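Paminwood Makers' Newsletter
Notes from the robot bench

A few words on good practice, now that we have some

Those of you who have stopped by the bench since November will know that we have been trying to write down how we work with the arm. For a long time we got by on habit and on calling across the room, which was friendly enough but not much help to anyone new. The Dillport group asked to see our rules before they set up their own bench, and we had to admit, a little red in the face, that most of them lived in our heads. So we sat down with a pot of coffee and wrote them out, and then argued over them, and then wrote them out again.

The new sheet was agreed on Tuesday, January 31, 2023, and a copy is now taped inside the cabinet door. It covers two sides of paper, which is longer than I had hoped for, but I do think every line has earned its spot. I won't copy the whole thing here. What follows are the parts that people have asked me about the most, with a little of the thinking that went into them.

Before you power up

Walk all the way around the table first. It takes a minute, and you would be surprised what gets left behind after a busy evening - hex keys, a sleeve of crackers, somebody's good scissors. Check that the stop button is within reach of where you plan to stand, then press it and make sure the controller notices. We used to do this test on the first session of the week only. It is now done at the start of every session, by whoever is running the arm, and signed for in the log.

Long hair tied back, lanyards off, sleeves rolled or buttoned. Please don't be shy about reminding each other. I was reminded twice last month and was glad of it both times.

Who stands where

One person has the pendant and that person is in charge, whatever their age or experience. Everybody else stays behind the tape while the arm is live. If you want to reach in to set a block upright or nudge one over, you ask, the person with the pendant stops the arm and says "stopped" out loud, and only then do you put a hand over the table. It feels slow and a bit stiff the first few times. After an evening or so you will hardly notice you're doing it.

Speeds

Anything new runs at no more than 300 millimeters a second until it has gone through 4 full cycles without a surprise. That goes for small edits too, even when you have only changed one number and are quite sure of it. If you bring over a program from the old Nieminen folder, treat it as new, as the heights in those were set for a different tool.

Setting out the blocks

This is the part that caused the most talk, and I have some sympathy with everyone who thought we were being fussy. Our tasks use the small printed blocks on the wooden board, and the trouble has always been that two people given the same task will lay them out in two different ways, and then nobody can compare results. The sheet now asks for the following.

Leave the marker at the back corner of the table uncovered. Coats and laptops go on the shelf.

Bring the tool down from above, and slow to a crawl for the last stretch. Sideways approaches close to the board are off the list for now, since a tall block is easily clipped that way.

Group the blocks by color unless the task card says otherwise, and write the starting layout in the log before the arm moves. Blocks of one color may touch or stand close, and a tight cluster like the red and yellow one toward the front of the board is perfectly fine as a start, so long as it goes in the log that way.
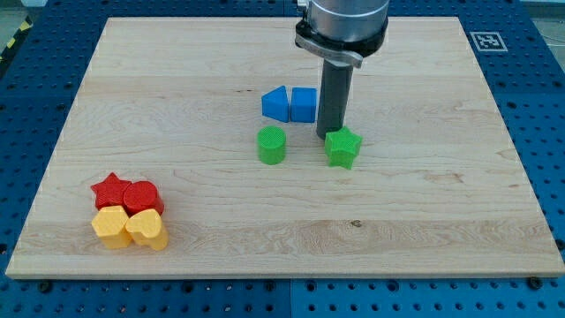 Keeping the log

We went back through the log while writing all this and found 1,215 runs in it, which made me rather proud, and 583 of those with no starting layout noted down, which made me less so. From now on a run without a layout doesn't count toward the Treleleo exercises. Pencil is fine, and so is a rough sketch. Please put your initials on it, and if something went wrong, say so in plain words. A line such as "knocked over the star, had the height wrong" is worth a great deal to the next person, and no one will be cross with you for it.

If you spot something in the sheet that doesn't work in practice, write it on the yellow pad by the door. We will go over the notes together at the next bench evening, and there will be coffee again.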